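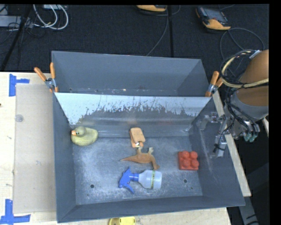
Figure 7.1 Five small objects in the front compartment of a divided metal bin. Which of them would you put together, and why?

Chapter 7
Sorting, Grouping, and the Art of the Mixed Bin

Pick a drawer in your home, any drawer, and pull it open. Chances are good that you will find a mixed collection: a battery, a rubber band, a key that fits no door you know of. Now try to explain to a friend how those things belong together. It is a wonderful little problem, and people who run warehouses, toy libraries, museums, and repair shops work on it every single day.

In Chapter 6 we looked at storage from the outside, at shelves and boxes and how much they hold. Now we get to open the boxes! This chapter is about what goes in them, how we decide, and how a good decision at the start can save hours of hunting later on.

Start with the bin in Figure 7.1. A yellow duck, a brown dinosaur, a red building block, a spray bottle, and a small orange-tan toy share one compartment. Five things are easy to keep track of, and you could find the duck with a glance. But even a group this small can be split in more ways than you might expect. By color, the red block stands alone, while the duck and the orange-tan toy might make a pair if you are willing to call them both "warm." By use, the spray bottle goes one way and the toys go another. By shape, the block has corners and flat sides, and the duck has a round head and a bill. Each of these is a fair way to sort. The question we will keep asking is which one helps the person who has to find things.

A sorting rule has a name in this book: we call it a key. A key is a question you can ask about every object in the group, and the answer tells you where the object goes. "Is it an animal?" is a key. So is "Does it have a trigger?" Try both on the figure. The first puts the duck and the dinosaur together, and it leaves you with a decision about the orange-tan toy, which is hard to name from the picture alone. The second pulls out just the spray bottle. Notice how much work a single short question can do!

Some keys are strong and some are weak. A strong key gives the same answer no matter who asks it. "Does it have studs on top?" is strong, and two people sorting in two different rooms would agree on the red block. "Is it nice to hold?" is weak, and you can imagine the argument. Weak keys are still worth knowing about (a toy shop may care a great deal about what is nice to hold), but they need extra rules before a team can use them.

The container matters too. The bin in the figure has a sloping divider, and a divider is a key made out of metal - it gives you two places, so it invites a question with two answers. At the moment all five objects lie on one side and the rear compartment is empty. What question would you use to fill it? Write down your first idea now, before you read further, and keep it for Section 7.2.

Case study: the Drisness Toy Library

The toy library in Drisness lends out 3,246 items, from single puppets to train sets with 148 pieces. For years everything was shelved by age group. That worked well for parents, but the returns table was another matter, with loose parts piling up every Saturday. In September the library switched to a two-step key. Returned items are first split into "whole" and "part of a set," and after that they are shelved by age as before. The weekly pile of loose parts shrank from about 600 to a single tray. We will follow this change closely in Section 7.3, including the mistakes made along the way, which are some of the most useful pages in the chapter.

In this chapter you will

- write sorting keys and test whether they are strong or weak
- combine two keys and draw the result as a tree
- choose a container to suit a key, using the Hament tray and the Trurneo rack as models
- decide what to do with an object that fits nowhere

Words to know: key, strong key, weak key, compartment, leftover, sorting tree

Before you begin

1. Look again at Figure 7.1. Write 3 keys that would each split the objects into two groups, with at least one object in each group.
2. Trade keys with a partner and sort using theirs. Did you get the groups they had in mind?
3. Empty one drawer, bag, or pencil case at home and list what is in it. Bring the list to class - you will need it for the Kuzmenko sorting game at the end of Section 7.1.

7.1 One Question at a Time

The simplest sort uses one key and two places. Everything in the group gets the same question, and every answer is yes or no.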